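# Galluleck Table Clearing Set

Galluleck is a collection of short recordings in which people clear a kitchen table with hand-held grippers. We made it in March for the Chin policy model, but it can be used with other learning systems also. The set has 1357 episodes. Of them, 963 are marked as training and the rest are kept for testing.

## How the episodes are collected

Each operator works with two grippers, one in each hand. Light food waste, such as fruit peel, and used packaging, such as paper bags, are picked from the tablecloth and put in a bin. We ask the operators to move at their normal speed and not to correct a bad grasp in secret. If a piece falls, they pick it again and the episode continues.

## Labels

Every episode has one line of text with the task, and a mark for success or failure. In 697 episodes there are also the start and end times of each grasp. These were written by hand at Divville, and small errors of timing are possible.

## Known limits

All kitchens are in Cludovport homes, so the furniture is quite similar. Night light is rare. Liquids and glass were not allowed. 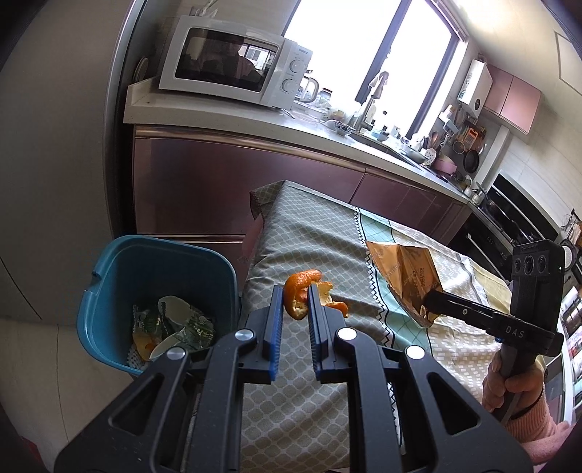
Can I train with only a part of the set?

For a first test, 500 episodes are enough to check that your loader and your training code work well together.

Related items
Galluleck Dish Rack Set
Chin policy model: training notes
Divville grasp timing guide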